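Module 4, handout 3: Storage of small parts and stock location

4.1 Fixed and random location

In a fixed location system each item has one place, and that place is kept for it whether or not there is stock. Staff learn the layout quickly and picking errors are low. The cost is space: each location must be large enough for the maximum stock of its item, so average fill is poor.

In a random location system goods go to any free place of suitable size, and the place is recorded at put-away. Fill is better. The store then depends entirely on the record, and a wrong entry means lost stock until the next count.

Most stores use a mix. The Gisel store in the case study keeps fast movers in fixed places near the packing bench and puts everything else wherever it fits.

4.2 Worked example

The Gisel store carries 560 lines. In March, 93 lines had no movement and 28 lines made up more than half of all picks. Available small-parts locations: 370.

(a) Lines with movement: 560 - 93 = 467.
(b) Shortfall if each moving line is given its own location: 467 - 370 = 97.
(c) The shortfall must be met by dividing bins, by shared locations, or by moving slow lines to bulk storage.

Shared locations should hold items that differ clearly in shape or colour. Two sizes of the same washer must never share.

4.3 Open bins

Open-topped bins suit loose parts picked by the piece. Depth should allow the last few parts to be reached without tipping the bin. Labels go on the front face, not on the shelf edge, so that they move with the bin.

4.4 Before the next class

Read the Fluris case, sections 2 and 3. Repeat the calculation in 4.2 with the Kulance stock list and bring your figures. The Gunawan list is needed for module 5 only.

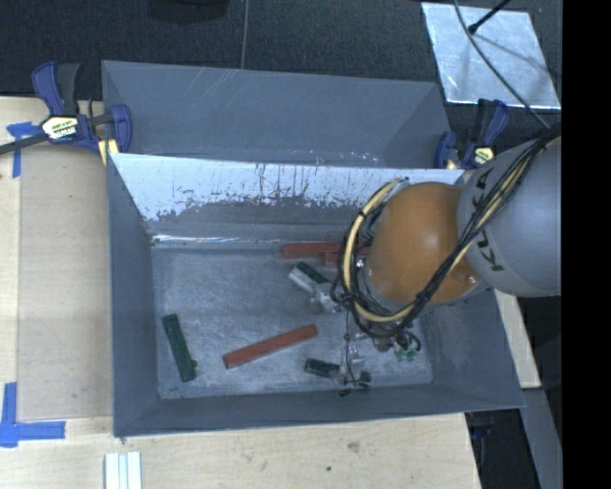
Page last changed: April 3, 2020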